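Speaker notes — "Small gardens, tired soil"
Evening talk for the Marinho allotment society, September

Start slowly. Wait until the people at the back have a chair. Say thank you to Darlene Lemieux for the invitation and for correcting my slides.

Slide 1. Who I am
I have had a plot in Niltedport for nine years. Before this I lived in an apartment and grew only basil. I am not a soil scientist. What I say tonight comes from my own plot and from the notebooks of Josué Barros, who had the plot before me and wrote down everything, also the things that failed.

Slide 2. What is tired soil
Ask the room: who has a bed where nothing wants to grow? Let them answer, two or three people.
Then explain: the surface becomes hard, rain runs to the side, the worms are few. My own bed by the fence was like this. Water stood on it for an hour after a short shower.

Slide 3. Loosen only the top
Many of us learned to dig deep every fall. I stopped. Now I open only the upper part, as deep as my finger is long, and I leave the rest for the roots and the worms. Work backward, so you do not step on what you have loosened. Clay soil must be a little dry first. Take a handful and press it. If it shines, go home and drink coffee.
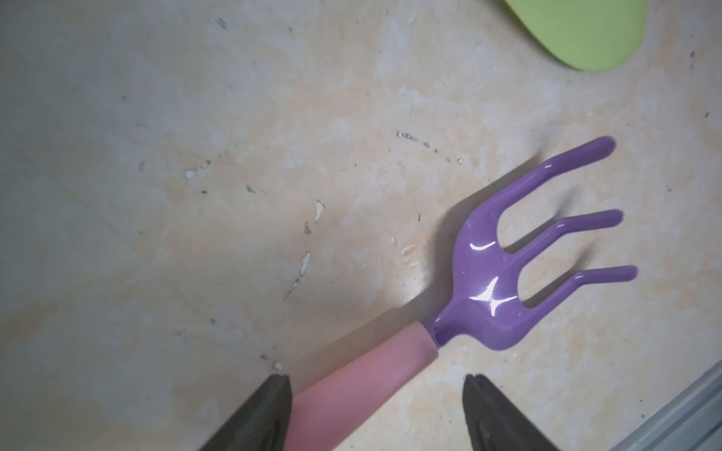 Hand cultivator with three tines.

Slide 4. Feeding
Compost, two fingers thick, in early spring. Leaves in fall, as many as you can carry. Josué wrote that he brought 67 bags of leaves in one year, and his wife did not speak to him about the car for a long time. (Pause here, people usually laugh.)
Do not buy expensive powders before you have tried this for two seasons.

Slide 5. Water
Seedlings need a fine mist, older plants need a slow and long drink at the foot. These are two different jobs and I see people mix them.
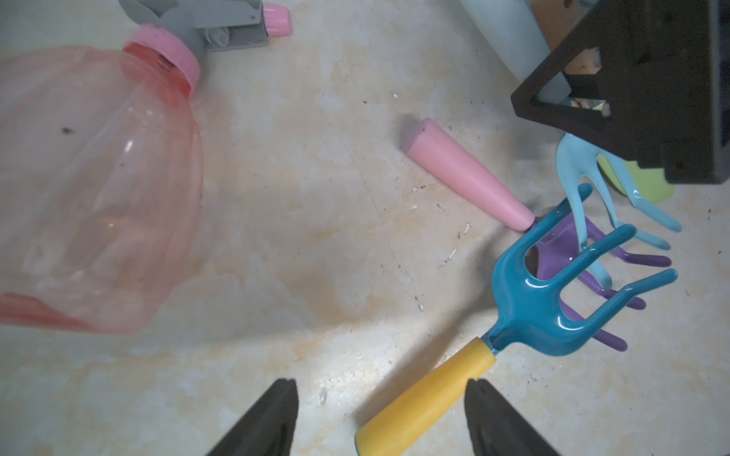

For the fence bed I water in the early morning, before 8:00, and then not again for three days. The roots must go down to search. If you water a little every evening, they stay near the surface and the first hot week is very hard for them.

Slide 6. What to sow first
Broad beans, then buckwheat, then potatoes. Skip the carrots in the first year — they will come out with legs.
If somebody asks about variety: I grow the Arulum bean, but any broad bean is fine.

Questions, until 9:00. Repeat each question loudly before I answer. Seed list is on the table by the door, 60 copies, one per household please.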